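Kirkus Room Pack, reviewed after 30 evenings
by Prodromos Sarantis

I bought the Kirkus pack to collect pick-and-place demos without tidying my own house. You get furnished rooms, a simulated arm and a recorder that saves each run as a training episode. You drive the arm yourself, badly at first, and the policy learns from whatever you keep.

The bedroom is the one I use most. It's cramped, with a bed, a table and a pink wall I'd never have chosen, and the clutter lands in places a real teenager would approve of.

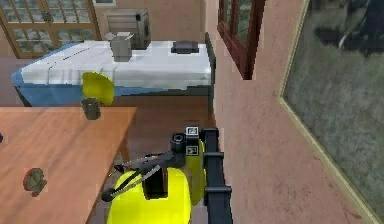

Bedroom scene, arm view, gripper open.

Steering is good. The Girkatel plug-in let me use an old game controller, and setup took 8 minutes. Grasping is another matter. Thin things lying flat are misery, and I binned nearly 30 runs before I got a tidy one. The discard button is, fittingly, the best-placed button in the program.

Randomizing colours and lighting works well. Randomizing object positions works too, if you enjoy finding a cup halfway inside a mattress. Vusberg's rival pack checks for that – it also costs twice as much and has two rooms.

Export is quick and the labels are plain. The manual was apparently written by someone leaving for the airport.

Three stars out of five. I'd buy it again, grumbling.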